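Learning to sleep in a house by the railway

In September I moved to Wivitside, to a small flat on the second floor, 85 steps from the platform. I chose it because the rent was low and the kitchen had morning light. The agent showed it to me at eleven o'clock, when it was very quiet. The first goods train came the same night at ten past two, and I sat up in the bed and held the lamp.

My friend Rosalía Mateos grew up beside the line in Wuston and she told me that I would stop hearing it after a month. I did not believe her. I bought ear plugs, then better ear plugs, and then heavy curtains which cost me 99 pounds and made no difference except that now I also overslept.
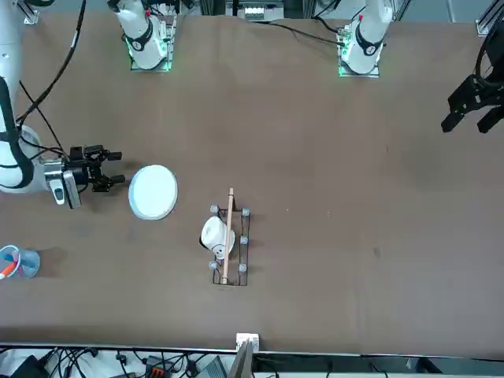
Does one get used to the trains? Slowly, and first to the regular ones. After seven weeks I slept through the passenger train of five in the morning, but the goods trains still woke me, as they keep no hours that I can learn.

What helped me most was to move the bed. It had stood with its head against the outside wall, and I felt every wagon in my teeth. Now it stands by the inner wall, next to the wardrobe – not so pretty, but the shaking is much smaller. I also put felt under the legs and took the glasses down from the shelf, where they used to sing against each other.

Last Monday I visited my aunt in the country, where there is no railway at all, and I lay awake until nearly three. When I came home I left the window a little open.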